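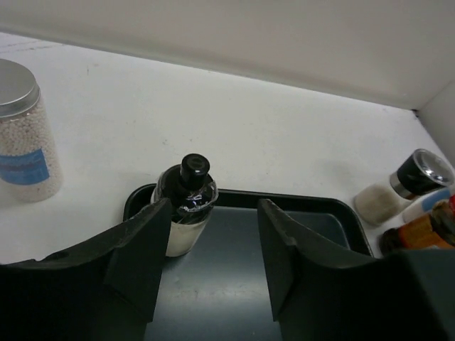
1/ Budget thread, as promised
Okay, a bunch of you asked what it costs to put a small robot arm on a packing bench when you are a small outfit and your finance person reads every line. I've spent since June living in this spreadsheet, so here comes all of it. Grab a coffee, it's long.

2/ Quick background
We do gift sets and sample kits. Bottles, jars, grinders, tubes, little things that have to go in a tray and come out in a box. There are 240 products in the catalog right now and hardly any two of them have the same shape, so the usual advice (buy a machine that does one thing fast!) has never fit us very well.

3/ What I asked for
One arm, one gripper, one bench. That was the whole request. My boss Jeanine Groen said fine, put a number on it, and I came back with the price of the arm. She looked at it for a while and asked what it was going to stand on. I did not have a line for that.

4/ So, lesson one I guess
The arm was a bit less than half of the final budget. I had it in my head as nearly all of it. Everything else is the stuff you don't see in the brochure – the stand, the gripper, spare fingers, the wrist camera, lights, walls around the work area, cables, the electrician, training, and somebody's time to set the whole thing up. Usually mine.

5/ Fingers!!
I want to talk about fingers for a minute. They're a wear part. They scuff and they chip along the edges, and you want to treat them the way you'd treat printer ink. I put in one spare pair. Nathalie Segers (she runs our line, she has opinions) crossed that out and wrote in four. We settled on three and I already think she was right.

6/ Ask about finger shape before you sign
Wide flat fingers are lovely for round bottles and jars. They're also wide, so think about what's standing next to the thing you want to pick up. With a tray that has a raised rim you need room for the fingers to come down inside it. Take your own tray to the demo. Take your worst tray.

7/ And take your worst products
Vendors have a drawer full of nice friendly cubes. Ask them to put the cubes away. My demo bag had:
a bottle with a shiny black cap and crinkly clear film around its shoulders
a clear jar of little white beads with a metal screw lid
a grinder with a chrome ring, lying on its side
an orange bottle, also lying down, because that's how stuff arrives in real life

8/ About that film
Clear crinkled plastic under a bright light is a whole pile of white highlights, and cameras get grumpy about it. Same with chrome. If half of your range is shiny, put money into lighting early. Soft light from overhead is what we budgeted for, and it was one of the cheaper lines on the sheet. I wish I'd had it on version one instead of version four.

9/ The quotes
We got three. Mendard came in lowest and left out installation, which I only caught on page 9. Cladora was highest but had training, a year of support and the spare parts kit in there. Van Hecke was in the middle and sent the clearest paperwork of the bunch, with every single thing priced separately. If you take one thing from this thread, ask for every single thing priced separately.

10/ How I compared them
I made one column per vendor and one row per item, and anything missing from a quote got a big yellow cell. Then I emailed each of them their own yellow cells. Two of the three numbers went up after that! Mendard was still lowest, but by so little that it stopped being the reason to pick them.

11/ Rows I'd forgotten, for your copy-paste pleasure
Shipping and unloading
Floor bolts or a heavy base
Safety review
Software license, per year
Cost of someone driving out to you
Spare cable for the gripper
Trays (!!)
A plain table for testing that isn't the production table

12/ Trays get their own post
Our old trays were whatever we'd bought over the years, in every color. For the arm we wanted one kind, dark, so the pale bottles stand out against it. We ordered 78 of them. Nathalie asked where 78 trays were going to live and, well, that's how shelving became a row.

13/ Buy or lease?
We looked hard at leasing. For us the monthly number was comfortable but the end-of-term terms were strange, and the wear parts weren't covered. If you're not sure you'll keep the same products for three years, leasing may still suit you better than buying. Ask who pays for scuffed fingers when it goes back. I got a long pause on the phone with that one.

14/ Time is money, ugh
I put in 113 hours of our own people's time for setup and testing. Jeanine thought that was padded. Nathalie thought it was low. I left it alone, seeing as they were annoyed in opposite directions. Please do put your own hours in the budget though, even if they come out of a different pot. They're real hours, and somebody else's work is not getting done in them.

15/ The work area
Plain white table, plain white walls in the corner. It's boring and I love it. Products show up nicely against it, and panels like that were cheap next to everything else. I had a fancy enclosure in the first draft with tinted doors and a logo on it. The logo had a price. The logo is gone.

16/ Contingency
I asked for fifteen percent on top and got ten. I then spent a good chunk of my arguing on this and didn't win, so if you have tips for that conversation, send them my way. What did help was listing the actual things I was worried about next to the money. "Second gripper style for small tubes" is a lot easier to say yes to than a bare percentage.

17/ What I'd skip
The deluxe stand with wheels. We were never going to wheel it anywhere. Also the premium dashboard thing, which two vendors pushed pretty hard. You can ask for a plain export of your pick counts and drop it into a spreadsheet like a normal person.

18/ What I wouldn't skip
Training for two people, minimum. Vacations exist! Nathalie is one of ours and I'm the other, and I'd like to add a third next year if the money's there.

19/ The rollout plan
We split it in two. First phase is a single bench, one tray at a time, only the products that stand up by themselves. Second phase is the awkward stuff – things lying down, things leaning on each other, tubes. Only phase one is paid for. Phase two has its own page with its own number, and it goes in front of Jeanine once we have a few months of results to show her.

20/ Go see one running
We drove out to a packer in Idcombe who has had a similar setup for a while, and they let us stand there all morning asking nosy questions. I filled six pages. They told us what breaks, how long parts take to arrive, and which support line picks up after 4 p.m. Offer to bring lunch, people are very generous when there's lunch.

21/ A few of you asked which vendor we picked
Van Hecke, for the arm and the support. Trays and shelving we bought separately and saved a bit. Ask me again in a year whether I'm still happy, I'll tell you either way.

22/ The spreadsheet
I'm cleaning up a blank version with all the rows in it and the prices taken out. I'll post it as a reply here when it's ready. If you've got a row I'm missing, drop it below and I'll add it before I share the thing.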